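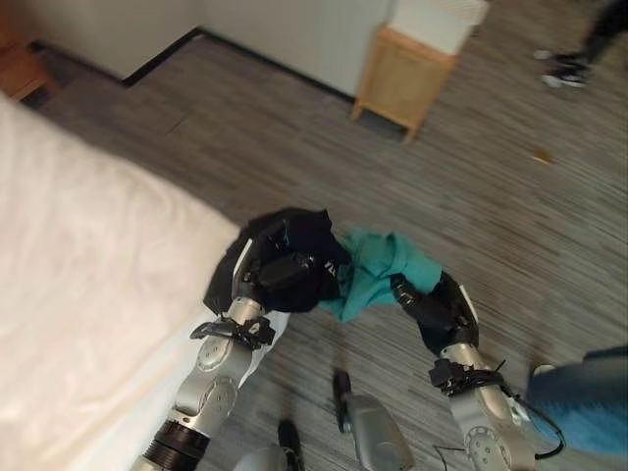
Baltasar Bermúdez objects that a bed is the worst work surface in the house. It is soft, it is low, everything on it drifts toward the lowest point, and by the end of the evening it has to be cleared whether the work is finished or not. He wrote this under my last piece, at some length, and recommended a table.

I agree with three of his four points and disagree with the recommendation. The bed is where most households handle clean clothes, and I think they are right to do it there. What they usually get wrong is the procedure. They treat the bed as a place to put the whole load, and then they fold out of the pile. I would argue that the mattress should be used mostly along its edge, and that the first operation should be separation, with folding held back until separation is complete.

Start with the surface. A mattress under a fitted sheet is flat enough for anything made of knit fabric. It is not flat enough for a pressed shirt, which is why shirts belong on hangers and should leave the discussion early. A T-shirt laid on a mattress will take a crease along the line where the hand presses, and the crease will be a little rounded because the mattress gives way. On a table the same crease is sharp. The difference is gone after one night in a drawer. I have folded on both for years and could not sort the results afterward.

The sheet matters more than the firmness. Cotton against cotton has friction, and friction is useful. A sleeve stays where it is put. On a varnished table a garment slides when the far corner is pulled, so the near corner has to be held, and a hand that is holding is not available for folding. Bermúdez uses a Vilter folding table and says it is stable. I believe him about the legs. The top is smooth, and he puts a towel on it before he starts, so he has in effect made a small bed.

Color matters too. A plain white sheet shows a black garment completely, including the hem, the neck opening and whichever end the label is on. The same garment on a dark comforter is a shape with no features, and time goes into feeling around for the collar. If the comforter is dark or patterned, pull it back before the load comes in. This takes a few seconds and it is the cheapest improvement in the entire process.

Now the height, where Bermúdez is correct. My mattress top is 18 inches from the floor. That is fine for sitting and bad for bending. Anyone who stands beside a bed of that height and folds a full load will feel it in the lower back, and the usual response is to hurry, which produces the soft, slightly twisted stacks that fall over in the closet. The fix is to stop reaching down. Pick up the garment at the edge of the bed, raise it until it hangs, and do the early work in the air. The bed then serves as a rest. Part of the garment can lie on it while the other part hangs, and the mattress carries the weight that the hands would otherwise carry.

The edge is underrated for this purpose. A garment half on and half off a bed is under light tension from its own weight. Tension straightens side seams and pulls out the wrinkles that the dryer put in. In the middle of a mattress there is no tension at all, and every wrinkle has to be pushed out with the palm. The edge of a mattress is rounded, too, so it does not leave the hard line that a table edge or a chair back leaves across a damp shirt.

There is a cost. Things hung over an edge can fall, and what is below is usually carpet. Carpet sheds fiber and holds grit, and a dark knit will collect both in one contact. I vacuum the strip beside the bed before I bring the laundry in. Most people vacuum after, because folding drops lint and they want to get that too. I understand the reasoning and still think it is backward. Lint on the floor can wait until the next cleaning. Grit on a clean black sweater sends it back to the wash, or more likely it does not, and the sweater goes into the drawer as it is.

Separation is the part on which I hold the strongest opinion. Clothes come out of a dryer tangled, and the tangles are mostly of one kind: a sleeve or a leg of one piece has gone through an opening in another, or two pieces are clinging along a broad face. The natural reaction is to take one item and pull. Pulling works on the clinging kind and tightens the other. A better method is to take one garment in each hand, raise both, and look at where they touch. A black piece and a teal one make an easy case, as the boundary between them is visible from end to end. Two black pieces make a hard one, and there the label is the best guide. Find one label, hold the garment close to it, and let the rest drop. Whatever stays up belongs to that garment or is caught in it.

This is slow for the first few items. It speeds up because the pile loosens. By the middle of the load most of what remains is already free, and the last pieces can be picked up one at a time without looking.

The opposing school folds as it goes. Severino Marín defended that position in reply to an earlier version of this argument, and his case is a decent one: each item is handled once, and the pile only ever gets smaller. On paper, handling once is the better figure. I tried his way through most of May and kept meeting the same fault. An item pulled from a tangled pile brings another with it, the second item has to be shaken off, and it lands on top of what has already been folded. The count of handlings in his method is correct for an ideal pile. A real pile has hooks, drawstrings, bra straps and one fitted sheet with something inside each corner.

The fitted sheet should come out first and be dealt with first. It is the largest object, it conceals the smallest ones, and it occupies the same bed that is needed for everything else. I shake each corner by hand. Socks account for most of what comes out.

After separation I lay items along the edge by destination, which in my house means by drawer. Sorting by type looks tidier and costs more walking, because a stack of T-shirts may belong to several people and a stack by drawer belongs to one. The dresser is a Wakwood, plain and heavy, with drawers that are shallower than they look from the outside. Fold width is set by the drawer and not by any chart of folding methods. Measure the drawer once. A fold that is slightly too wide will be bent at the side when the drawer closes, and after that the fold has no function.

Small furniture next to the bed is often put to use as extra area. I am against it. A nightstand is there for a lamp, a glass and whatever else its owner wants within reach at night, and its top is seldom large enough for a stack with any safety margin. Socks put there for a moment are still there at bedtime. A low nightstand is worse, because it is outside the line of sight of a standing person who is looking at the bed. If an extra surface is needed, a chair is better. I use an old Wamska kitchen chair with a flat seat, carried in for the job and carried out at the end of it, and the carrying out is what makes me notice the items still on it.

Bermúdez raised one more point, the deadline. He sees it as a defect that the bed has to be cleared by night. I count it as the main advantage over his table. A pile on a table can stay for a week. It becomes a second closet, and people begin to dress from it, and the folded and unfolded layers mix until the whole amount has to be done again. A bed will not allow this, or it allows it only at the price of moving the pile to a chair, which is a visible failure. The laundromat on Figueroa, where I did all my washing for several years, had good wide tables at waist height, and I still carried everything home in a bag and folded it on the bed. Part of the reason was that I wanted the clothes to be next to the drawers when they were finished.

He may answer that this depends on the person, and it does. Someone with back trouble should use a table, with a cotton cloth over it. Someone with a very soft mattress may find that stacks lean, in which case the stacks can go straight into the drawer and the bed can be kept for single items. Towels are indifferent to the question and can be folded standing in a hallway.

I have not found a good answer for turtlenecks. The collar is thicker than the body, so a stack of them tilts toward one end on any surface, and alternating the direction levels the stack but hides every second collar. At present I roll them, which takes up more of the drawer than I would like.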